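Stultura project notebook
3 Jun 2022
Bench 2, serving task

Purpose of the session: to extend the doughnut serving set begun under the Keskin protocol. The target for this task is 200 accepted episodes. The count stood at 80 before the session.

Setup. Two display trays side by side, covers raised, two boxes per tray, one doughnut per box. Glaze colors are to differ within a session so that the spoken request can name the item by color or topping. Liners remain in the boxes. The operator stands behind the trays and holds the brown serving tray level at waist height.

Procedure. Each episode begins with the arm at its rest pose and ends when the doughnut is on the serving tray and the fingers are clear. Episodes in which the operator assists by hand are labeled as assisted and kept in a separate folder. They are not to be deleted.

Observations. Of the first 10 attempts, 8 were accepted. The two rejected attempts both concerned the end box on the right tray, where the approach brought the wrist too near the raised cover. The Geditz planner accepts this path without a warning. The clearance value should be reviewed before the next session.

Grip force was left at the Staleck default. Glaze transfer to the finger pads must be wiped off between episodes, as it changes the look of the pads in the wrist view.

Open items: confirm label wording for sprinkled versus plain glaze; repeat the end box with a steeper approach; copy logs to the shared drive.
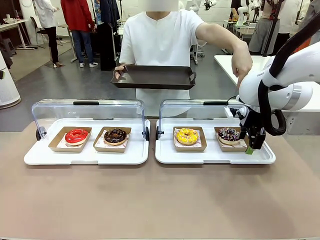
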